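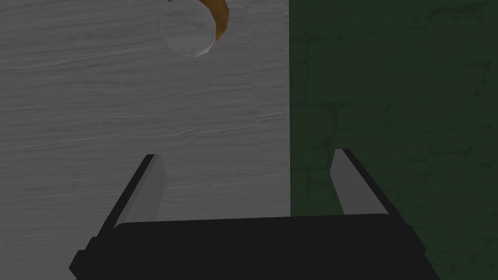 Two-finger gripper, fingers apart, seen from behind the palm.

Selel desk lamp, long-term review
by Thomas Martinelli

The Selel is a clamp-mounted task lamp from Galli, sold with a choice of two heads. I bought the wider one in December for a bench in Tostelham that gets no useful daylight after three in the afternoon. It has been on for most working evenings.

Output is quoted at 800 lumens on the top setting and 400 on the middle one. I have no means of checking either, but the middle setting is enough for soldering and for reading small print. There are 6 brightness steps in all. The lowest two are hard to tell apart.

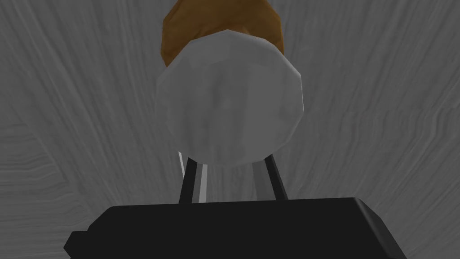 The clamp accepts a worktop up to around 4 cm thick. Mine is slightly under that and the screw had very little thread left. The pads are soft and have left no marks. The lower joint holds its position well; the upper one needed tightening after a month, and the hex key supplied was a poor fit – I used my own.

Colour is neutral, with no visible flicker at any setting. The switch is on the head, so the arm moves a little each time it is pressed. My previous lamp, a Gunitine, had its switch on the cable and I preferred that.

The plug-in power supply runs warm but is silent. The cable is too short for a floor socket. Spare pads and joints are listed separately, the driver board is not.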